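Drekar gripper trial stopped after jaws fail to release

5 December 2023 | By staff writers
3 min read

A trial of hand-held robot grippers in Prundusstead has been put on hold after a fault left the jaws of one unit closed while a person was using it.

Chauvin, the company running the trial, confirmed the stoppage in a notice to participants. The person's finger was pinched between the jaws and was treated with a cold pack. No one else was hurt.

The grippers, known as Drekar units, are held in one hand and used for household jobs such as wiping a table or picking up a cloth. Cameras and sensors record each movement, and the recordings are later used to train robot arms to do the same jobs. Sessions take place in a long glass-sided hall under a curved steel roof.

According to the notice, the jaws are opened and closed by a small motor that follows the user's trigger. In the incident the trigger was let go but the motor kept pulling for 5 seconds. The person then pulled the power lead out of the control box, and the jaws went slack.

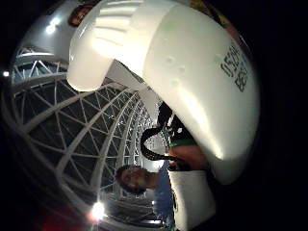 Ludivine Bodin said she had felt a lag in the trigger during two earlier sessions and had reported it both times. She was told to restart the unit and carry on, she said, and it worked well enough after that for her to finish the job. She would go back if the trial resumed, but wanted to be shown how to cut the power before picking anything up.

Chauvin said both of her reports had been logged as a software delay and were not passed on to the people who service the motors. It has changed the form used by session leaders so that any report about the trigger or the jaws takes the unit out of use until it is checked.

The company's first inspection found a worn connector where the cable enters the control box. When the cable was bent sharply, the signal from the trigger dropped out and the motor held its last command. The software should have opened the jaws as soon as the signal was lost. That setting had been switched off in March during testing and was never switched back on.

All units used in the trial had the same setting. Chauvin has turned it on again across the full set and is replacing the cables.

The fault has also affected the recordings. Of 400 sessions recorded so far, 84 contain gaps in the trigger signal. In those files the gripper seems to be holding an object after the user has put it down.
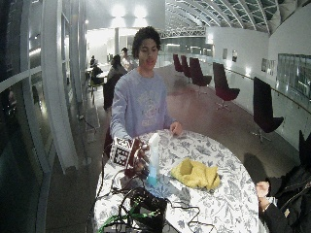 Table-wiping sessions make up most of the damaged files, and Chauvin thinks the way the cables are handled is the likely cause. A person wiping a table moves the gripper back and forth many times and drags the cable along with it. Jobs in which the gripper mostly stays in one spot produced far fewer gaps.

The damaged recordings will be left out of training. A robot arm in Truvville that had already been trained on some of them was seen to keep hold of a cloth at the end of a wipe, and it has been returned to an earlier version of its software. The arm works behind a barrier and there were no injuries there.

Before the trial restarts, each unit will be run for 60 minutes with its cable being flexed by a machine. Any unit that loses its signal in that time will be scrapped. Session leaders will have a stop switch within reach, and cables are to be clipped to the table edge instead of being left to trail across the top.

Participants with bookings will be contacted directly and will be paid for cancelled sessions. Chauvin has not set a date for the restart. Anyone who noticed a slow trigger or jaws that were late to open is asked to tell the company, even if they mentioned it at the time.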